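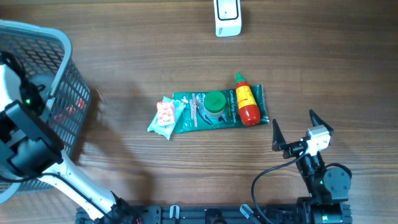

3 min read

Havlíček Opens Okska Backup Tool for Small Edge Clusters

Tuesday, January 13, 2026

Havlíček has released Okska, its backup and restore tool for small Kubernetes clusters, as open source software. The code had been available only to paying customers of the company's managed service. The first public version includes the command-line client, the in-cluster agent and the scheduler. The web console is still part of the paid product.

Okska is meant for clusters of one to five nodes running in places such as stores, depots and clinics, where the network link can be slow or drop for hours at a time. The agent takes a snapshot of the cluster state and any attached volumes, writes it to local disk first, and sends it to a remote bucket when a connection is available. If an upload is interrupted, it picks up from the last completed chunk.

"Most backup tools assume the storage is always there," said Ida Strobel, who leads the Okska team at the company's office in Nernovham. "On a site with one cellular modem, you have to plan for the storage being gone most of the day."

The agent runs as a single container and needs no database. Settings are kept in one custom resource, so they can be checked into a Git repository along with the rest of the cluster configuration. Operators set a retention period, a bandwidth limit and a window for uploads. Snapshots are encrypted on the node before they leave it. Keys can be stored as a cluster secret or pulled from an outside key manager, and the documentation recommends the second option for anything past a test setup.

Restores can be made to the same hardware or to a new machine. For a new machine, the operator boots a clean node, installs the agent and points it at the bucket with a recovery token. Okska then rebuilds the namespaces in order, starting with storage classes and secrets. Workloads come up last, and the tool can hold them in a paused state until someone approves the restore.

Nimulberg, a logistics software company, has been running Okska since November at 59 sites. Szabolcs Dudás, the company's infrastructure manager, said his team used to keep a hand-written restore script for each hardware type and had fallen behind on testing them.
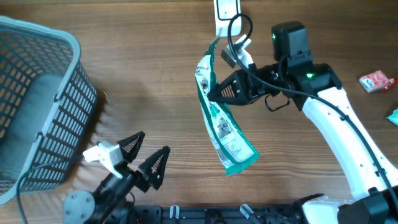
Gray plastic basket on a wooden tabletop.

"We had 13 versions of the same script, and I would have trusted maybe two of them," Dudás said. "Now we do a test restore on a spare node every week, and it goes into the same dashboard as everything else."

Dudás said the move took longer than planned. Several of the company's older sites used a volume driver without snapshot support, and those volumes had to be copied file by file. Okska can do that, but the workload has to be stopped while the copy runs. Nimulberg schedules those jobs overnight and expects to replace the driver over the course of the year.

The release has some other limits. Only Linux nodes are supported. Clusters with more than one control plane node can be backed up, but restoring them still takes manual steps that are listed in the admin guide. The agent image is available for x86 and 64-bit Arm. There is no support yet for restoring a single object from a snapshot, so an operator who deletes one config map by mistake has to restore its whole namespace or pull the file out by hand.

Strobel said single-object restore is the most common request in the issue tracker and is planned for the next minor version. Work on multi-node restore has started, but she did not give a date for it.

The company tested the public release with roughly 3000 simulated agents reporting to one scheduler. The scheduler can also be left out, in which case each agent follows the timetable in its own configuration.

Existing customers do not need to change anything. Their agents will move to the public image at the next regular update, and snapshots made with the earlier version can be read by the new one. Snapshots made with the new version cannot be read by older agents, so sites that share a bucket should be updated together.

Source code, container images and the admin guide are linked from the Okska project page.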